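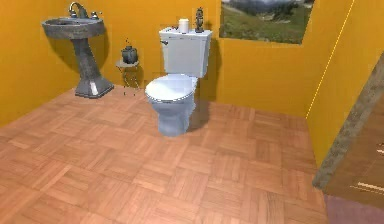

Preparing Your Rooms for a Household Robot: Tips from the Open House

The Hilach Center in Trerkbridge held its open house on home automation on Saturday. Visitors were shown Plelimum, a simulated home in which household robots are tested on the computer before they are sent into occupied houses. The model has been used for 4,000 practice runs to date. The Center's staff were asked many times what a household can do to make its own rooms easier for a robot to work in, and their advice is set out on this page.

Doors

Decide whether each door is to be open or closed while the robot is working, and leave it that way. A door standing partly open narrows the passage and can hide whatever lies behind it. Where a door tends to swing, use a wedge or a wall catch. Two doors that open close to each other should be checked together, as one may block the view of the other.

Residents who share a home should agree on the arrangement beforehand. In the demonstration, a route planned with a door open had to be planned again once the door was closed.

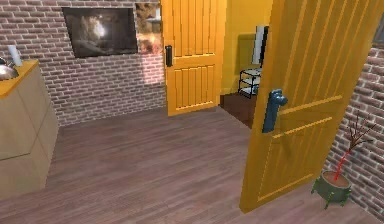

Floors

Keep the middle of the room clear. Chairs, bags and shoes are best moved to one side before work starts. A change from one floor to another, such as light boards to dark ones, should be inspected for a raised edge. Loose rugs may be rolled up or fastened with rug tape.

Potted plants may remain where they are if the pot is heavy and stands against a wall. Thin branches are difficult for some sensors to detect, and plants with long twigs should be turned toward the wall or placed out of reach.

Counters and shelves

Set kettles, pans and other shiny items back from the edge. Reflections from polished metal can mislead a camera, and the Nazarenko test routine, used for the afternoon demonstration, includes bright metal for that purpose.

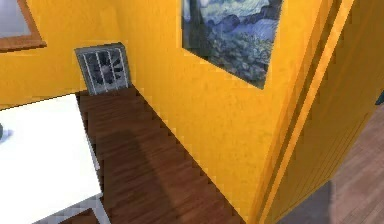 Page last changed: March

Low fixtures and corners

A fan or vent mounted near the floor should have a sound grille. Vacuum the grille before the robot's first run, and tie back any cord or curtain that hangs nearby. Corners between a table and a wall require particular care. Visitors watched a planned route being drawn past a white table, and staff recommended moving a table at home if the gap beside it is narrow.

Strong shadows across a dark floor may be read as obstacles. Switching on a second lamp is usually sufficient.

Bathrooms

Small objects balanced on top of a toilet tank should be taken down. Wipe up any water on the floor, and keep the lid closed.

Entryways

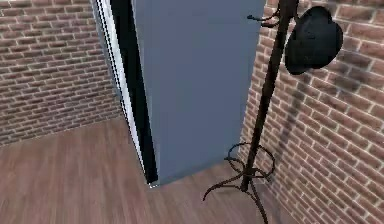
Coat racks with spreading legs are a common cause of trouble, particularly beside a door. Place the rack where its feet do not extend into the walkway, and hang long coats and scarves so that they clear the floor. Hats may stay on the upper hooks.

Further visits

The next demonstration will begin at 2 p.m. in the Center's main hall. Printed copies of these tips are available at the front desk; 600 were prepared for the open house, and those remaining may be taken free of charge. Groups wishing to attend are asked to notify the desk in advance.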